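Why I'm steaming everything this June

3 min read

I've been a baker most of my life, and I love my oven, but it's June and my kitchen faces west. By six in the evening you could proof dough on the windowsill and roast a chicken on the floor. So I've gone over to steam, and I can't believe I waited so long!

What got me started was an evening class with Shota Yokoyama, who has been teaching in the back kitchen at Villanueva on Monday nights. I went in thinking steaming was for broccoli and people on diets. I came home and steamed an egg custard, then a sweet potato, then (at eleven at night, in my pajamas) half a loaf of stale bread, and the bread was the best of the lot.

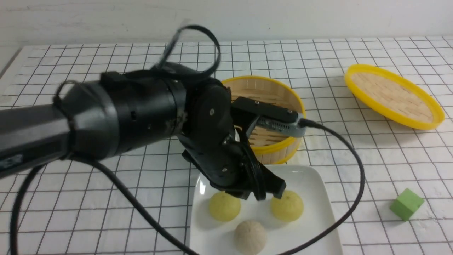 Food on the white table with the black grid lines.

Shota's big thing is the lid. Wrap it in a dish towel, knot the corners on top so they stay well away from the burner, and the drips land in the cloth instead of on your dough. My grandmother did the same thing over rice and I never once asked her why. Metal lids need it most. A woven bamboo lid lets some of the steam through, so you can usually skip the towel.

His other rule is patience at the end. Turn off the heat, tip the lid open just a crack and walk away for two minutes. If you whip it off in one go, a puffy bun can wrinkle up like a bath toy. I did exactly that with my first batch and ate them all anyway, standing up.

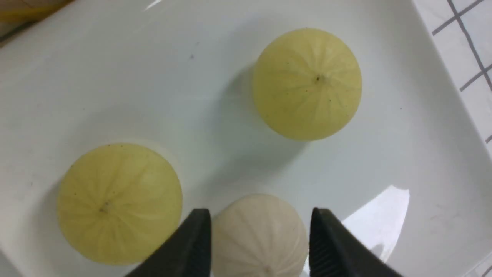 Photo: Leire Cantero

For a plain dough, I've settled on all-purpose flour with 100 grams swapped out for cake flour, plus yeast, a spoonful of sugar and warm water. Knead until it's properly smooth, longer than you think, and then a bit longer. Small buns take 10 minutes once the water is boiling hard. Set each one on its own square of parchment, leave plenty of room between them, and check the water level before you start, not when you smell the pot.

Rocío Villanueva fills hers with sweet bean paste. Iñaki Manzano wrote in to say he does scrambled egg and chives for breakfast, which I tried on Saturday and will be doing again this Saturday, and very possibly before then.
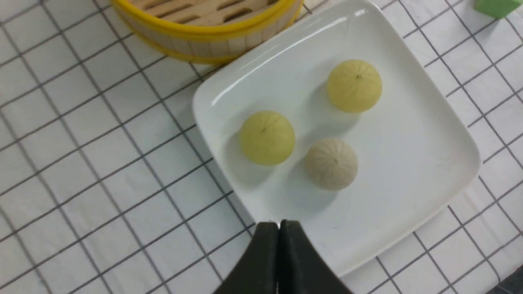 Three small rounds on a square white plate, with a bamboo steamer beyond.

Leftovers freeze beautifully. Let them cool, bag them up and steam them straight from frozen; they come back soft all the way through, and the microwave can't touch that.

Next time: fish! Gonzalo Lorente has promised me his ginger and scallion method, and I have a question for him about skin. If you've got a steaming trick of your own, hit reply, I read every one.

Last updated: June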